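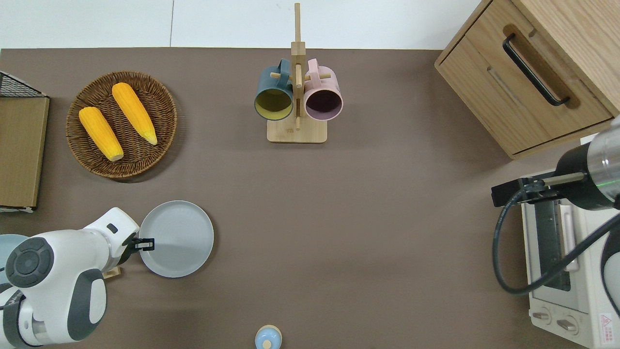

The cheaper gripper should have been tested first, according to one comment left under the August notice, because most small workshops will never have the money for the other one. The commenter also asked that the failed attempts be published together with the good ones. The Inlow laboratory has now answered both points in a short update on its gripper comparison.

The laboratory is comparing two grippers on ordinary kitchen tasks. The first is the Vudier, which has been in use at Inlow for two years. The second is the Nenura, a newer and less expensive model that arrived in spring. Both are of the parallel type and both are controlled with the same software, so the results can be put side by side without much correction.

There are 16 tasks in the list. They include holding a plate by its rim, lifting a mug from a mug tree, taking a corn cob out of a woven tray and pulling a drawer by a long bar handle. The plate task is considered the most useful one by the team. A round plate with a low edge gives the fingers very little to hold, and a small error in height is enough to make the grasp fail.

Up to now the laboratory has recorded 2502 attempts. In the plate task the Nenura did better than was expected, and it needed fewer corrections from the operator. With mugs the Vudier is still clearly ahead. The Nenura closes more slowly, and during this time the mug can begin to swing on its peg. The makers of the Nenura were informed and have promised a new setting for the closing speed, but the laboratory has not received it yet.

The question of cameras is also open. The comparison began with a single camera at the head, looking down on the table. This view is good for finding objects, but the arm often hides the fingers at the moment when they close. A small wrist camera from Rattanakul was added for 750 attempts. It helped with the drawer handle and made almost no difference with the corn. One operator found the second picture tiring to follow, and the team will look at this again before it decides to keep the camera.

About the comment, the laboratory agrees that price matters and says the order of testing had a simple cause: the Nenura was delivered late. The failed attempts will be published, with a short note for each on what went wrong. Attempts that were stopped by a fault in the controller will be kept in a separate file.

The next round starts in October and will use softer finger pads on both grippers. Each task will be repeated 20 times per gripper, in the same order, by two operators. Workshops which would like to suggest a task can write to the laboratory until the end of September. Tasks with glass or with hot liquids cannot be accepted at present.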